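4.3 Vérifier la perception avant de lancer le planificateur

Le module Misen annonce un score de confiance pour chaque objet. Ne le prenez pas pour argent comptant : un score élevé sur une anse de sac ne garantit pas que l'anse soit saisissable.

1. Ouvrez Jumix et chargez le profil à deux bras.
2. Affichez le flux de la caméra de poignet, puis figez une image.

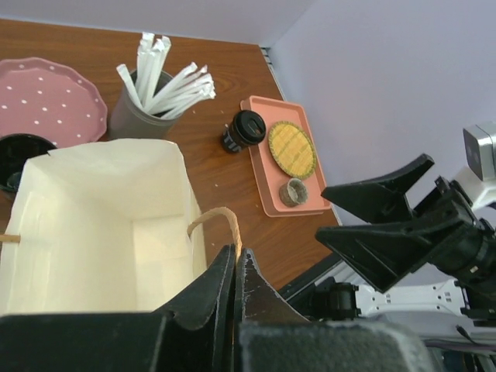 3. Comparez le masque proposé au contour réel de l'anse. Au-delà de 5 pixels d'écart, relancez la segmentation.
4. Passez à la vue fixe et contrôlez que chaque objet garde la même étiquette d'une vue à l'autre.

Note : la documentation de Doden affirme que cette correspondance est automatique. Nous la vérifions toujours à la main.

5. Lancez le planificateur en simulation seule. Le journal doit afficher le code 1193. Le code 1363 signale une collision prévue entre les bras ; n'augmentez pas la tolérance pour le faire disparaître.

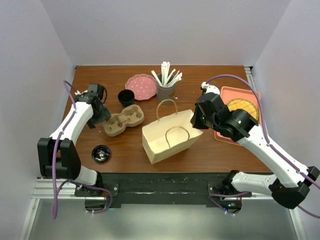
Fig. 26 – Vue fixe : pince droite au bord du sac kraft, pince gauche près du porte-gobelets.

Attention : le mode « reprise intelligente » recalcule la trajectoire sans demander de confirmation. Laissez-le désactivé, quoi qu'en dise l'assistant de configuration.

6. Enregistrez le profil. Pour les contrôleurs Ghorbani, voir 4.4.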